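About Prircombe

Prircombe is a reading house for people who have questions about religion and would like to ask them without being signed up for anything. We keep a library, run a weekly discussion and offer a short course each March. We have no creed and we don't perform weddings, though we get asked.

How it started

Lino Bortolotti and Hanne Heinonen met in a scripture class where questions were saved for the last ten minutes, and the last ten minutes rarely came. They began meeting afterwards in Lino's kitchen with a concordance and two translations that disagreed with each other. Lino was raised Catholic and still goes to Mass. Hanne was raised Lutheran and doesn't go to anything. They have never settled the argument they were having that first night, which was over Job, and we don't expect them to.

The library

There are 545 books on the shelves, 246 of them commentaries. The rest is history, sermons, a fair amount of poetry and a shelf of prophecy paperbacks that we keep on purpose. Every one of those has a date in it, and the dates have passed. Wojciech Brzozowska looks after the catalogue and is wary of donations that arrive with a covering letter.

What we're doubtful about

We are doubtful of anyone who says a passage is plain when people have been fighting over it for centuries. We are doubtful of numbers in testimonies, of translations that favour the translator's own church, and of the word "journey". We try to be just as hard on the cheerful sort of unbeliever who has read one book on the subject. Our own record isn't spotless - the first course handout credited Micah with a line from Amos, and it took a visitor to catch it.

Who runs the sessions

Noemí Xolalpa leads the weekly discussion, held to 21 people so that everyone can get a word in. Marianna Kozłowski teaches the March course, which runs for 5 evenings and covers how the canon was put together, as far as anyone can show. Speakers from any faith are welcome if they'll take questions from the floor. A few have declined once they heard that part.

Money

We charge for the course and nothing else. Names of donors aren't put on chairs.
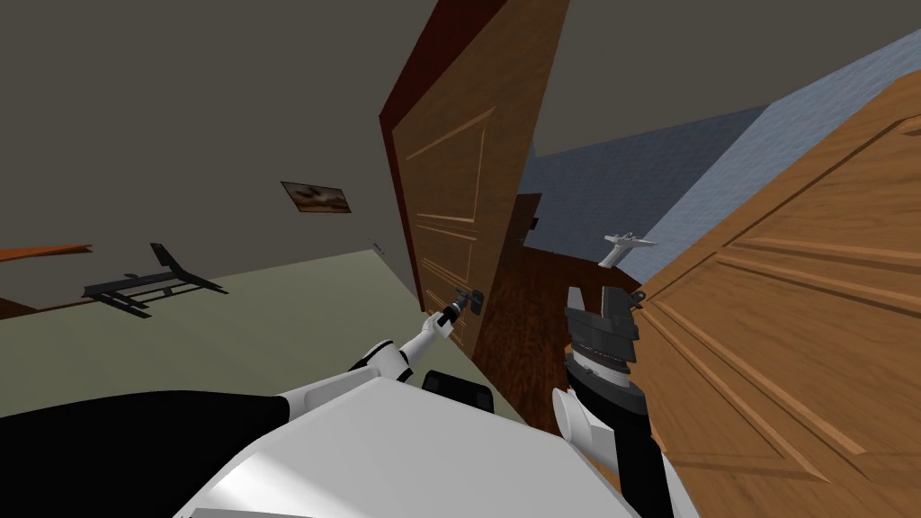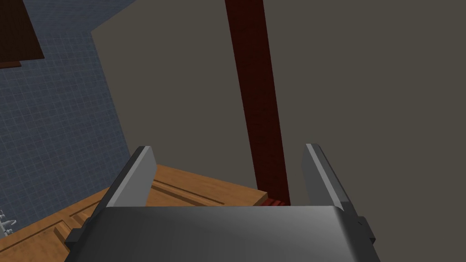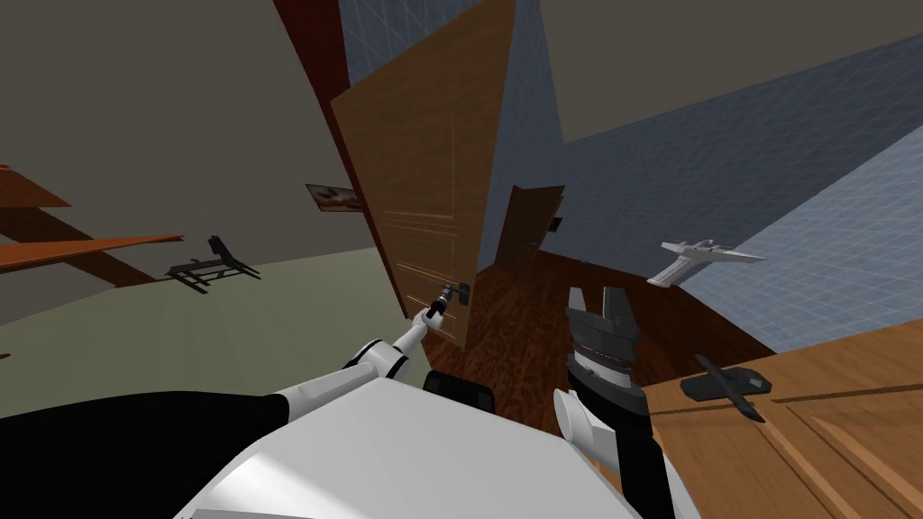 Do I have to believe in God to come to a discussion?

You don't, and you won't be asked either way. Read the passage beforehand and bring whichever translation you've got.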